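Print this item | E-mail this item

Fernotari gets a faster stereo matcher

If you've been waiting for the new depth code in Fernotari, good news: it went in on Saturday, and I've been playing with it pretty much nonstop! Maja Pawłowska rewrote the part that compares left and right views, and on my old desktop a full pass over the Kirnley street set now finishes in 12 minutes. It used to take 19, and I'd usually wander off to make lunch.

The big change is how it treats thin things like railings, bike spokes and bare branches. The old matcher smeared those into whatever was behind them (I have a whole folder of melted fences). Maja's version searches at two scales and keeps the finer answer wherever the two disagree by more than 3 pixels. I asked her if that hurts on blank walls and she said yes, a little, and she's still fiddling with the smoothing there. My own runs agree: stucco looks lumpy.

Cowie users will need to convert their calibration files first. The script is in the tools folder and it's quick, but please back up the originals, I lost one of mine. Fasar support isn't in yet. Maja is hoping for July.

I'd love to hear how it does on indoor sets, so send me your worst ones.

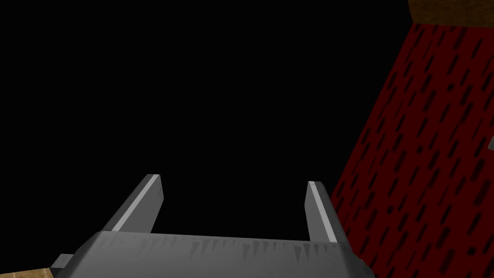
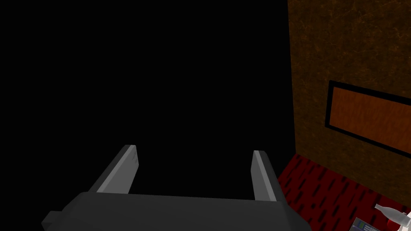 Filed under: Computer Vision, Software News

The old matcher is still there behind a switch if you need to reproduce earlier numbers.

Last updated 4:40 p.m.

Recent items
Converting Cowie calibration files
Kirnley street set: known bad pairs
Why my depth maps had stripes
Reading list: occlusion and edges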